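February 21, 2024

Rain all morning, so I gave up on the allotment and took the bus over to Grililthorpe instead, which was lovely in its way — 146 steps up to the church and I puffed at every one! Had soup and two rolls at Atia, then dawdled home by the river with wet socks, thinking about April and whether we might manage nine days away this year. I do hope so.

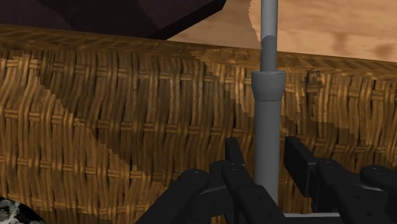
Golden brown wicker, close up.

Early bed tonight, with the window open a crack.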